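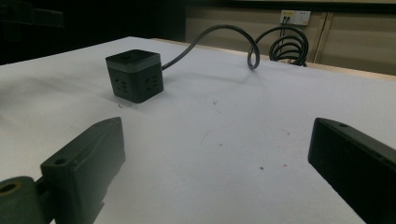 ## Charging an electric car at home: small things that help

**Check the outlet before you blame the car.** If a charge keeps stopping partway, feel the wall plate after it has been running a while. Warm is normal. If it's too hot to keep your hand on, stop charging and get an electrician to look at it. A worn outlet is a common cause, and so is a loose wire behind it.

**Don't use a power strip or a household extension cord.** Plug the portable charger straight into the wall. A car pulls a steady load for hours, and most strips and cords are not made for that.

**Hang the cable.** A garden hose hanger works fine. Put it on the same side as the charge port and high enough that the loops clear the floor. Wind the cable in wide loops – tight ones put a twist in it that gets worse in cold weather.

**Keep the plug clean.** Wipe the handle with a dry cloth every 2 weeks or so in winter, more if you park outside. Don't spray anything into the pins. If there's grit in there, unplug the charger from the wall first, then use a dry, soft brush.

**Frozen charge door.** Warm the cabin for a few minutes and try again. Press around the edges with your palm. No screwdrivers, and no boiling water.

**Set the timer in one place.** The car and the charger may each have a schedule. If both are on, they can block each other and you'll find the car at 7 a.m. with nothing added. Pick one and turn the other off.

**Tire pressure.** Check it in the morning before driving. Going 3 psi low won't show when you look at the tire, but you will lose some range.

Next page: cleaning brake dust off light-colored wheels.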